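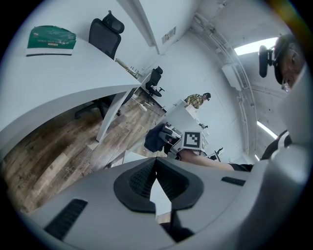 Chair casters on laminate in a shared office, mats or new wheels?

Posted by Audrey-Anne Kowalchuk

We moved into a second floor unit in August and the whole room is wood-grain laminate, mixed brown and gray planks. The desks are white and the chairs are black office chairs on the usual star base with casters. After a few months I can see dull tracks in the floor behind two of the desks, and at one of them the long edge of a plank has started to lift a little. You can feel it with a fingernail.

The lease makes us responsible for the floor. I have 600 dollars to spend on this and there are 7 chairs. Should I buy mats, or change the wheels? People here get up a lot and roll between desks, so a mat would have to be big. I also don't know if the lifted edge can be fixed or if I need to tell the landlord now.

Kálmán Hegyi

Change the wheels. Soft polyurethane casters, the kind that look like small rollerblade wheels. Before you order, pull one of the old ones out (they come out with a hard tug, or use a flat pry bar with a rag under it) and measure the stem. Most office chairs take an 11 mm stem but some take 10 mm, and the wrong one will either fall out or not go in. Chairs bought at different times can be different, so check one of each model.

We did this at the Thibodeau building with the same kind of floor. You will pay less than for decent mats and people can still roll where they want. Two things to know. The new wheels roll more easily, so a chair may drift when someone stands up. They also pick up hair and grit, and grit is what scratches, so somebody has to wipe them once a month and sweep under the desks more often than that.

Some of the dull tracks may be residue from the old wheels. Try a damp microfiber cloth with a drop of dish soap first. If the wear layer is gone, cleaning won't bring it back.

Diane Turcotte

mats. we have had them for years and the floor under them is fine. get the hard kind with no spikes on the bottom, the spiked ones are for carpet

Fathima Herath

On the lifted edge: tell the landlord now, in writing, with a photo and the desk location. A swollen edge usually means water got into the joint, from a wet mop or a spill, and wheels only make it worse once it is up. You can't press it flat again. The plank has to be replaced, and that is easier while someone can still find the same pattern. Ask if there are leftover boxes from the install. In the meantime move that chair to another spot and stop wet mopping if you do that.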